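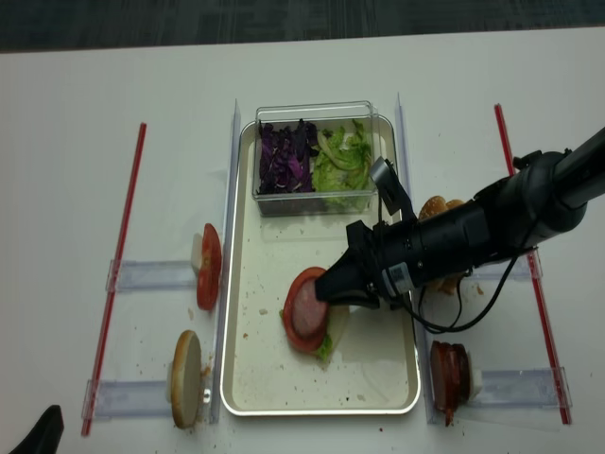 4.2 Assembling a cold sandwich on the Wikero tray

Assembly takes place entirely on the tray, with the vegetables kept in a divided container within reach. Place the container near one end and leave the middle of the tray clear for the bread. Purple cabbage goes in one compartment and chopped green lettuce in the other, both cut before assembly begins. The tomato slice is laid flat so that the ham can be centered on it.

Before you start
Wash and dry the tray. Slice the tomato and drain it on paper for 7 minutes. Keep the ham chilled until step 4.

Steps
1. Set the first slice of bread flat on the tray.
2. Add lettuce in a thin layer. A little may extend past the bread.
3. Lay one tomato slice on the lettuce.
4. Place one slice of ham on the tomato and press down lightly.
5. Add cabbage if required, up to 2 tablespoons.
6. Close with the second slice of bread.

Note: Crumbs on the tray surface do not affect assembly. Brush them off after every 12 sandwiches, or when changing bread type.

Caution: Do not stack filled containers without lids. Refrigerate unused vegetables at the end of the session and discard any that have been left out for more than 2 hours.

For wrapping with Closeo film, see section 4.3.

Rev. 8/5/18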